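Parish Hall and Church Safety Walk-Through, with Comments
Clomanach Parish, before the June visit of our mission guests

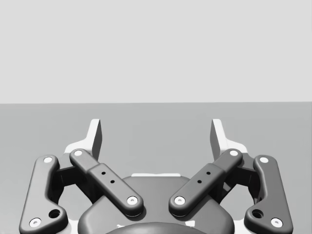

First, thank you to everyone who came along on the walk-through, and to those who couldn't but sent me notes beforehand (I read all of them, even the long one about the gutters!). We have two visiting priests coming in June, and I wanted the buildings looked over well ahead of the mission week, when the church will be as full as it is at Easter. My comments run on a bit, so if you only have a minute, just look for the items marked NEEDS WORK.

CHURCH

1. Main doors open outward and are clear of obstructions. OK
The left door still sticks when the weather is damp, but a good push does it. Ushers, please have both doors unlocked before people start arriving, and keep them that way until the last person has gone home.

2. Side exit by the Saint Joseph altar. NEEDS WORK
The folding chairs have crept back in front of it. I know how handy that corner is, and I have put things there myself, but it is an exit and it has to stay clear. Chairs go in the Furnival Room from now on.

3. Exit signs lit. OK
All of them, including the one in the choir loft that gave us trouble last winter.

4. Choir loft stairs and handrail. NEEDS WORK
The lower bracket is loose. Until it is fixed, I would ask the choir to come up slowly and hold the wall side, and please, no carrying the music boxes down alone.

5. Candles and votive stand. OK WITH COMMENT
The sand is fresh and the drip trays were clean. The stand is too near the banner for my liking, so we moved the banner. If the banner committee would like it somewhere prettier, come and talk to me, I'm very open to suggestions.

6. Fire extinguishers charged and tagged. OK
One in the sacristy, one at the back, one in the loft, for a total of 3.

7. Aisles and kneelers. OK WITH COMMENT
One kneeler on the right-hand side drops hard. Mind your feet there, and tell your neighbor.

HALL AND KITCHEN

8. Posted occupancy. OK
The card reads 100 for the hall. The welcome supper will bring more than that if the weather is kind, so we'll set tables on the lawn too, and the families from Pernton have kindly offered their canopy.

9. Stove, hood and gas shutoff. OK
The hood filter had been washed, and what a difference it makes. The shutoff handle is behind the pantry door. Everyone on the supper crew should know that before the first pot goes on.

10. Extension cords. NEEDS WORK
There were 2 running under the rug by the coffee table. They are gone now. Please use the wall outlet, even though it means moving the urn.

11. First aid kit. NEEDS WORK
Bandages plenty, burn cream none. Gloves are down to the last pair.

RECTORY GUEST ROOMS

12. Smoke alarms. OK
Both tested, and loudly.

13. Windows open fully. OK WITH COMMENT
The back room window wants a little soap on the track. One of our guests, who is coming from the mission at Clunolari, will be in that room, and I'd like him to be able to enjoy the garden air.

14. Porch light and steps. OK
New bulb is in. The steps are sound.

COST AND NEXT STEPS

The finance council has set aside $500 for the handrail, the first aid supplies and the kneeler. I'll go back over the NEEDS WORK items after the 10:30 Mass on the last weekend of May, and anyone is welcome to walk around with me. Coffee afterward, from the relocated urn.

Lieven Van Beek
Buildings and Grounds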